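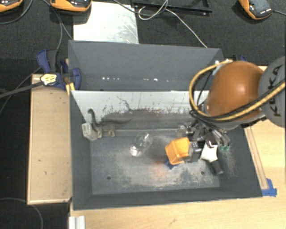 Handout 4: Bins, totes and mixed small items

Hi everyone. These are my notes from the session on mixed bins, cleaned up a bit and with the parts I rushed through written out properly. If you were there, skim. If you missed it, read the whole thing and then do the exercise at the end before we meet again, since we start from your results.

What we mean by a mixed bin

A mixed bin is any open container where the things inside have nothing much in common. Toys, drinkware, bits of hardware, a block, a stray cap. You all have one at home (mine is the bottom drawer next to the stove, and I'm not proud of it). In a stockroom it usually starts as a returns bin or an "I'll sort it later" bin, and then it stays that way for months.

The opposite is a single-item bin, with one kind of thing in it and one label on the front. Single-item bins are lovely and I'd have them everywhere if I could, but they eat shelf space like crazy. When I helped set up the back room at Rander we had 192 different small items and shelving for 77 bins, so you can do the math on that one. Some things were going to have to live together whether we liked it or not.

So the question for this unit is which things can share, and how you lay them out so a person can find one without digging.

The bin itself

Go for a plain, straight-sided bin with a flat floor. I like dark gray. Bright colored bins look cheerful on the shelf, but then your orange things vanish in the orange bin and you're feeling around for them. A dark floor makes pale and bright items pop right out. It does nothing for you with dark items, so a dark gray toy in a dark gray bin is going to need a bit of room around it, or a corner of its own where people know to look.

Two bins, one behind the other on the table, is the setup I use for sorting. Front bin is what you're working on, back bin is where things go or where they come from. Pick one and stick with it for the whole session! Bushra Jadoon switched halfway through her first practice run and ended up sorting the same bin twice.

Clear things

I spent a long time on this in class and I'll do it again here. Clear glass and clear plastic are the worst items in any mixed bin. You don't see the object so much as the shine on it, a bright spot at one end and maybe another at the other end, and your brain has to fill in the middle. Under a strong overhead light that's usually enough. Under a weak one, good luck.

What I do:

Clear items go near the middle of the floor with nothing on top of them.
Never lean anything against them. A solid block looks harmless until somebody slides it.
If it's real glass, it shouldn't be in a mixed bin at all except while you're sorting. Put it in a divided box the same day.
If you can't tell whether it's glass or plastic, treat it as glass.

Odd shapes

Toy animals are my favorite teaching item because they're so annoying. Take a long-necked dinosaur: a neck that goes up, a tail that goes sideways, stubby little legs. It takes up far more floor than its weight suggests, and it won't stack with anything. Stand it in a back corner with the tail running along the wall and you get most of the floor back. Lay it on its side in the middle and the bin is basically full.

Same idea for anything long or angular. Corners and walls first, then fill toward the middle. Blocks and cup shapes can go pretty much anywhere, so save them for last.

How full is too full?

The rule from the old Flirkico checklist (the one I passed around) is that you should be able to see some floor between items when you look straight down. I think that's a good rule for sorting and a bit generous for storage. Ingegerd Berge asked whether you can go to two layers for soft things, and yes, you can, as long as the top layer is soft too. I said no in class and I was being too strict.

For storage I'd allow up to 100 small items in a big bin if they're all the same sort of thing. For truly mixed stuff, 11 is where my own patience gives out.

Labels

List the awkward items by name on the label and lump the rest together. "Dinosaur, clear pieces, misc. blocks" beats "toys etc." every time. Put the label on the short side if your shelves are deep. Pencil is fine.

Exercise for next time

Find one mixed bin, box or drawer at home or at work. Empty it onto a table, sort it into clear, long, odd and easy, and put it all back in that order: odd shapes in the corners, long things along the walls, clear things alone in the middle, easy things wherever they fit. Time yourself finding three items before and again after. Bring both times and a quick sketch of the layout.

Reading: the Mulcahy chapter on small parts, first half only. The Trurketti packet is optional, but the page on dividers is good.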